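Handout 7: Faults that don't look like faults

Reread the Wilanon log before you start. Run 174 is the one we care about. The arm stopped over the break room counter, reported code 3263, and the operator cleared it. Then it stopped again. The operator cleared it again, with what I can only call optimism.

Code 3263 means the wrist torque limit was exceeded. It does not mean "press the button until the message goes away," although the button allows this.

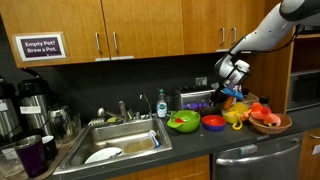
Uibo, July 2018

Work at the counter, with the arm at the back by the blue object. Consider how much there is to snag on, and then look at the cable looping below the arm. The Plustard manual gives cable slack one sentence, in the appendix on shipping.

Points for discussion:

Who is allowed to clear a torque stop, and after checking what?

The log has 2 stops and no notes. What should the operator have written down?

The sign on the cabinet says "Empty Pot? Brew a Pot." Draft an instruction that short for code 3263.

Written answers go to Dalia Raudsepp — one page, no flowcharts.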